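旧衣物与家用纺织品的归处

本刊就社区纺织品循环利用的现状,专访了布兰斯卡(Branska)纺织品循环中心主任巴尔塔萨·普拉特纳(Balthasar Plattner)。访谈于二月的一个上午在该中心会议室进行。

普拉特纳介绍,中心目前在辖区内设有17个固定回收点,上一年度共接收家用纺织品1,265袋,其中近50%经分拣后可直接再次使用。“居民对外衣的捐赠已形成习惯,但床品、盖毯和儿童用布品长期被忽视,许多家庭并不清楚这一类物品同样可以送交。”

他指出,儿童用品更替较快,不少布品闲置时仍具使用价值。中心在接收时主要查验面料的完整程度与清洁状况,图案新旧不作为拒收理由。

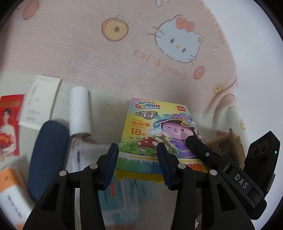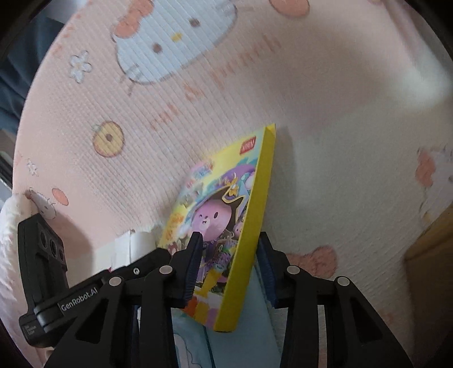
谈及分拣标准,普拉特纳表示,现行办法将物品分为再使用与再生原料2类,后者交由合作企业阿沃维尔(Avovell)开松处理,制成填充材料。“混纺面料的处理成本仍然偏高,这是全行业共同面对的问题。我们希望生产企业在设计阶段即考虑拆解,并在标签上如实注明纤维成分。”

对于居民关心的去向问题,他说明,再使用类物品优先供应本地福利机构,余量进入莱特纳街的平价商店,所得款项用于运输和清洗支出,收支情况每季度公布。

关于下一步工作,普拉特纳透露,中心拟在卡马德区增设周六接收窗口,方便平日上班的居民。他同时提醒,送交前应将物品洗净晾干,并以封口袋分装;受潮或沾有油污的织物请勿投入回收箱。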